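Balmont parts store – minutes, June

Present: G. Gidey (notes), J. Hakim, two from Karaki side. Started 4:10, late, door code again.

1. Last minutes ok. Nothing matching.

2. Blocks. Red and dark green sets to stay together in the gray sheet-metal bin, not on the shelf. Jihad wants flat bottom bins only from now on – agreed. Pemeo quote is for 60 bins, we asked for 57, he will call them.
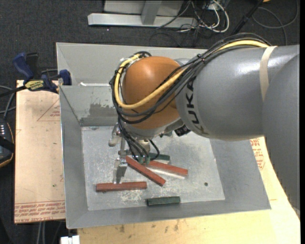
Gemechu Gidey

Five blocks in the bin, three red and two green. Long question about whether reds and greens get separate bins. Karaki say yes, Jihad says waste of a bin. Left open till next time, everybody tired of it.

3. Labels. Roll of 200 arrived, wrong size. Send back. Jihad to find the reciept.

4. Sweeping. Bin floors get wiped before blocks go back in. Rota on the door, pls sign it this time.

5. AOB – Hustulia delivery moved to the morning. Need teh side gate open. Karaki to bring key.

Closed 4:55.

3 comments · 2 shares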